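Nellari Pouch Pourer, the stand that empties your laundry refills for you

By Lindsay Hinds

Price: 154 yuan, posted flat with the drip tray included
Colours: chalk, sage, dark blue
Fits: soft stand-up laundry and hand wash refill pouches, notched or flat topped

I started making the Pourer in my own utility room after I'd ruined the second pair of slippers. If you buy your detergent in refill pouches you'll know the moment I mean. You snip the corner, you tip it over the bottle, it goes glug, glug, and then the whole bag folds in the middle and you've got liquid down the outside of the bottle and all over the worktop (and the slippers). My hands aren't big and a full pouch is a heavy, floppy thing to aim at a small hole.

So this is a stand. The pouch hangs upside down in a padded clip, the cut corner sits in a funnel, the funnel sits in your bottle, and you go and do something else. I usually put the kettle on. When you come back the pouch has emptied itself, right down to the last dribble that I used to throw away.
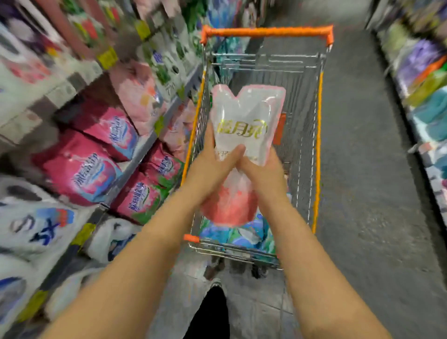 Pouches come in more shapes than you'd think, and the clip took me far longer than the rest of it put together. My first one was just a straight bar, lovely on flat-topped bags and hopeless on anything else. Plenty of refills have a dip in the top edge, like the white one with the pink rim over the trolley, where the notch is rounded like a shallow heart, and a straight bar won't always get a proper hold across a shape like that. Merle McPhee, who does all our cutting and sewing, came up with the two-part clip we use now. It has a soft pad on each side and a gap between, and the pads slide, so you set them to whatever bag you've got. You hang the pouch from its base, cut corner down, but if your pouch has its spout at the bottom you can turn everything round and grip the notched end instead. Works either way!

What's in the box

The stand itself (two uprights, a crossbar and a foot)
One sliding clip with two washable pads
A wide funnel and a narrow funnel
Drip tray
A little cap for half-used pouches, so you can stop partway and save the rest

It goes together without tools. Christos Giannakopoulos timed himself for a bet and was done before the toast popped up, but he designed the joints, so give yourself a bit longer. The uprights click into the foot, the crossbar drops into whichever slot suits your bottle, and the clip slides on last.

Which refills does it take?

Most of them. I get asked this more than anything, usually with the name of a brand I've never heard of, so the easiest thing is to look at the pouch on the shelf before you buy it. You want one that's soft all the way down and that you can pinch flat at one end. A screw cap is fine, just use the wide funnel. The spout-topped kind are my favourites, because the narrow end drops straight into the small funnel and hardly needs any fiddling.

Powder doesn't work. I know, I tried it, and I was sweeping until bedtime. Big bags of washing powder are better off in a tub with a scoop.

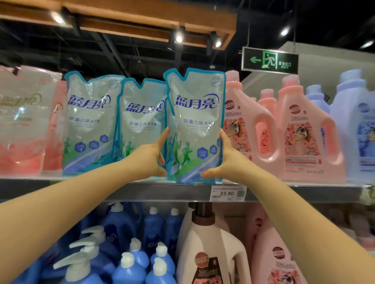

Blue Moon refill pouches on the shelf, next to the pink Silk Garden bottles.

If you've got a jug bottle with a handle at home, keep it. They make very good bottles for refilling, as the handle gives you something to hold when it's full again and the neck is normally wide enough for either funnel. Pump bottles are good too. Take the pump out, rinse the tube, stand it somewhere it won't roll off, and use the narrow funnel. Do check that you're putting the same sort of stuff back in, though. I wouldn't mix two different detergents in one bottle, and I'd give it a good rinse and let it dry before changing over.

Looking after it

The pads come off and can go in with a cool wash. Everything else wants warm water and a wipe. Please don't put the funnels in the dishwasher, the narrow one goes a bit oval and then it won't sit straight (ask Edin Atanasov, he's had three off me). If the clip gets stiff there's dried soap in the runner, and a minute under the tap sorts it out.

What people have told us

"I bought it for my mum, who has bad wrists, and ended up ordering a second for myself." Shayne Lockyer

"Bit taller than I expected, had to move it out from under the cupboard. Pours beautifully." Customer in Pomare

She's right about the height. With the crossbar in the top slot it stands 446 mm, so measure under your wall cupboards first. Two slots down is plenty for a smaller pouch.

Stock and delivery

We've made 1,955 of these so far, in batches, and the sage always goes first. The next lot of sage is due in September. Chalk and dark blue are on the shelf now. Orders in before noon go out the same afternoon.

Spare funnels, pads and caps are on the Nedska parts page.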